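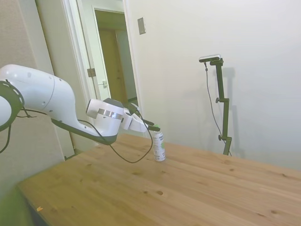

Ticket 1609: Conference registration, exhibitor badges not syncing to track schedule
Opened by: Genalyn Rivera, exhibitor services
Assigned to: Orest Ivanyshyn
Priority: 2
Status: Resolved, monitoring

Problem as reported

Exhibitors who bought the combined pass for the December solar and storage meeting can log in and print a badge, but their personal schedule is blank. They picked sessions when they registered and got a confirmation email listing them. The scanners at the room doors read the badge as "expo only." The Malabanan booth team found it first, during the test print. Pornach wrote in an hour later with the same complaint.

Attendees who registered directly, without a booth, are fine.

Log

9:40 a.m. (Orest) Logged in as one of the Malabanan staff with Genalyn on the phone. Schedule page loads but says "No sessions selected." The registration record in Gruvutano shows all the sessions, so the choices were saved. The problem is on the schedule side or in between.

9:55 a.m. (Orest) Forced a manual sync for that one record. It came back as successful. Schedule still blank. Cleared the browser cache and tried another browser, same result.

10:20 a.m. (Orest) Compared a good record with a bad one. The good one has pass type FULL. The bad one has pass type EXH-FULL. Asked Ekaette whether EXH-FULL was new this year.

10:35 a.m. (Ekaette Ezeani) Yes. Last year booth staff had to buy a separate conference pass. We combined them when the new price list went up. I added the code in Gruvutano and in the payment form. I did not add it in the schedule tool and did not know it kept its own list.

10:50 a.m. (Orest) Confirmed. The schedule tool has its own table of pass types. Any code it doesn't recognize gets treated as expo only, with no error. That explains the door scanners too, which read from the same table.

11:15 a.m. (Orest) Added EXH-FULL to the table on the test site with the same access as FULL. Synced 3 test records. Sessions appeared for 2 of them. The third is still blank.

11:40 a.m. (Orest) The third record has a space after the code, "EXH-FULL " instead of "EXH-FULL". It came in through the group upload spreadsheet. Genalyn, can you check which companies used the spreadsheet?

12:10 p.m. (Genalyn) Pornach did, and so did the wind blade repair group. Everyone else in my list used the web form. I still have both files. The space is in the template we sent out, so it's our mistake and not theirs.

1:05 p.m. (Orest) Corrected the template. Ran a cleanup on the stored codes to strip the extra spaces. Third test record now works.

1:30 p.m. (Themis Vasilakis) Approved for the live site. Please do it before the 2:00 reminder email goes out, or we'll be sending people a link to an empty page.

1:48 p.m. (Orest) Change is live. Full sync started.

2:25 p.m. (Orest) Sync finished. It took roughly 10 minutes longer than usual. Checked Malabanan and Pornach, both show the right sessions. The reminder was held until the sync was done and has now gone out.

2:40 p.m. (Genalyn) Called both companies. Malabanan sees everything. Pornach has one person still missing the grid storage workshop.

3:05 p.m. (Orest) That workshop was full when she registered and she is on the waiting list. The confirmation email lists waitlisted sessions the same way as confirmed ones. Opened a separate ticket for the email wording and assigned it to Cherry Mae Ambrosio.

Still to do

Badges printed before 1:48 p.m. do not need to be reprinted. The code on the badge is only an ID number, and the scanner looks up access when it reads it.
Ekaette to add the schedule tool to the price list checklist.
Orest to ask the vendor for a warning when a pass type isn't recognized.
Keep this ticket open until the door scanners have been tested with a booth staff badge.

Recent tickets
Waitlisted sessions shown as confirmed in email
Drillness booth listed under wrong hall
Speaker upload page rejects large slide files
Geothermal track missing from printed program
Duplicate invoices for student passes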